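Looking after one robot: notes for the Monday slot

Slides are mostly pictures, so these are the words. Clicker is in my left jacket pocket. Water. Slow down.

OPENING

Hi everybody, I'm Povilas Vaher, and I look after one robot. One! People hear "robot maintenance" and think of a big hall with a hundred machines going, and I get a two-armed thing on a rolling base that we call Pascu. I've had it since September and I know it better than I know my own car (pause, somebody usually laughs, if they don't just keep going).

What I want to talk about tonight is the boring stuff. How it gets set up in the morning, what I check, what I've broken, and how the simulated house fits in with all that. Traian Ursu gave the big talk on planning last time and that was terrific, and I am not going to do any planning. If you ask me about planning I will point at Traian.

THE MACHINE

Quick tour, keep it under two minutes. Base on wheels, body on top, two arms, a gripper on each arm. The arms came through Tramo, and the base is from Jemach. Two suppliers, two sets of manuals, two different ideas about which way is positive rotation. I lost most of a week to that one. Tell the story about the base driving politely backward into the coat rack.

We run it in two places. There's the real machine at our shop in Drendton, and there's the model of it that lives in a simulated house with doors and furniture and rugs. Same arm lengths, same joint limits, same controller settings. When I say "same," I mean I keep them the same by hand, and that's a good part of my job. If I swap a gripper finger on the real one for a longer finger and forget to tell the model, then the model is happily doing things that the real one will do with a crunch.

THE MORNING CHECK

I do it in this order every single day. I used to mix it up depending on my mood and I'd always skip something.

First, power on with the arms parked. I listen. You get to know the brakes letting go, it's a little row of clicks, and if one is missing I stop right there.

Second, home every joint, one arm and then the other. There are 7 joints per arm and I watch every one of them go. Yes, the screen shows green check marks. I watch anyway.

Third, grippers. Open, close, open, close on a foam block. I look at the finger pads for shiny patches. Shiny means worn, and worn pads drop things. I change them in pairs.

Fourth, wheels. Hair! So much hair. I don't know where it comes from, we're not a hairy group. Get the tweezers out.

Last, I start the same run in simulation that we plan to do on the floor that day, and I watch it all the way through before the real machine gets to move off its spot.

(If there's time: the cable strap story. If there isn't, skip to doorways.)

DOORWAYS

Okay, so doorways. I could talk about doorways all night. When you're moving a two-armed robot through a house, the middle of a room is easy. It's the edges that get you: the frame, the door leaf that's swung partway open, the baseboard, the end of a rug. An arm that's perfectly fine in the living room is suddenly way too wide for the hall.

Our first rule was "tuck the arms and go." Great rule, until the robot is carrying something. A tucked gripper with a tall thin object in it wants to put that object straight through your door. So now we have a carry pose, and I spend more time fussing over that pose than over anything else on the machine.

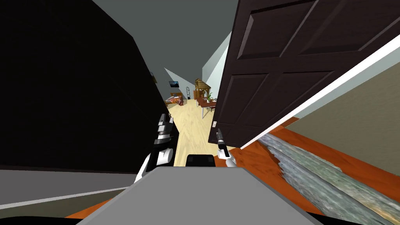 The number I got wrong was the doorway clearance. I had set up the passage check using the width of the base, and I felt very smart about it. The base fits! Of course the base fits, it's the narrow part. What I should have been checking was everything, arms and grippers and whatever the grippers are holding, at every height from the floor up. Once I added the held object to the collision shape, the check started failing all over the place, and I was thrilled. I know how that sounds. But every one of those failures was a scrape I didn't have to sand out of a real gripper housing.

We ran 672 doorway passes in simulation after that change, with different objects and different door angles, and 53 of them got flagged. I went through all the flagged ones by hand. It took two afternoons and a lot of pretzels. Most were the held object coming too close to the door. A handful were the elbow, and for those I pulled the elbow limit in a bit and reran them. The rest turned out to be a bad door hinge in the model, so that was me chasing my own tail.

(Slow down here. People want to write the figures down.)

KEEPING THE TWO IN STEP

So how do I keep the real Pascu and the simulated one matched up? A paper notebook. Traian hates this. He wanted a database, he built a database, and it's a very nice database, and I copy the notebook into it on Fridays.

Every line in the notebook is one change to one machine. Left gripper pads replaced. Right wrist cable moved. Base wheel swapped, new wheel a hair bigger. Next to it there are two boxes, one for the real machine and one for the model, and I don't start a run with an empty box on the page. The wheel is a good one to tell them about. Slightly bigger wheel, same number of turns, and by the end of a long hallway you're not where you think you are. I found it with a tape measure and a strip of masking tape on the floor.

We're past 900 hours on the arms now. I regrease nothing myself, those joints are sealed, please don't open them. I do check the bolts at the shoulder mounts with a torque wrench every other week, and I put a paint pen line across each bolt head so I can see from across the room if one has walked.

THINGS I'D DO DIFFERENTLY

Label both ends of every cable on day one. Buy spare finger pads before you need them, the wait can be long. Put the emergency stop where a short person can reach it. Pick which way is positive rotation, write it on the machine in marker, and take a picture of the marker.

And take the carry pose seriously from the start. I treated it as a detail and it ate most of my fall.

QUESTIONS

Likely ones: battery life (depends on the arms, say so), noise (quieter than my dishwasher), why two arms (Traian). If someone asks about stairs, no stairs.

Notebook is in my bag if anyone wants to flip through it. Don't let it leave the room.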